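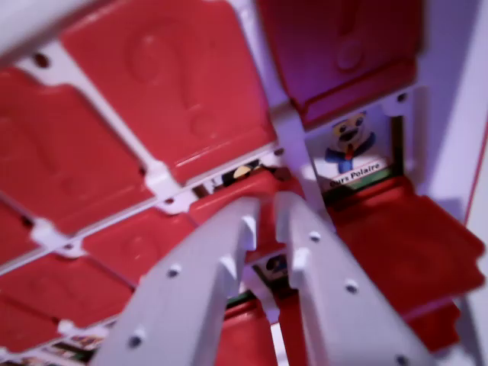 2021-08-30, flap board, teleop

Proper good afternoon on the red board! We're on to the guessing game with the animal cards now (French edition, so I have learnt "Ours Polaire" whether I wanted to or not), and it is a lovely task to teach. Every flap has its own hinge, the lattice bars leave very little space for fingertips, and you can hear straight away when you've been clumsy.

Count on the Clelgate drive is 508 demos, which takes us past the 500 Wim asked for. Of those, 91 are by hand-guiding and the rest by remote. Bram still swears by grabbing the arm and moving it himself. I tried both again and for me remote wins, mainly on the wrist angle: I come in low along the row, get one finger behind the top edge of the flap and roll. By hand I always end up pushing down on the board.

Andri has slowed the jaw on the leader side so that a full squeeze takes almost 2 seconds. Huge difference! I stopped slamming it shut near the bars, and the playback looks much calmer.

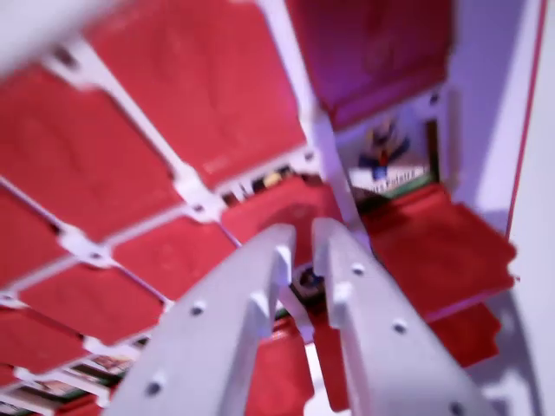 Wrist view, fingertips nearly together over the red, side wall on the right.

Things I keep forgetting: start each demo from the same home pose, don't dither over the flap before touching it (the policy copies dithering beautifully), and say the row out loud for the audio notes.

Still to do
- Jasper: retrain on the Stirard box tonight, remote demos only, then the mixed set
- Alcides wants a few demos where the first try misses and we recover. Yes please, I'll do those
- Check the screws on both fingers before the next session
- Ask Wim if we can keep the board until December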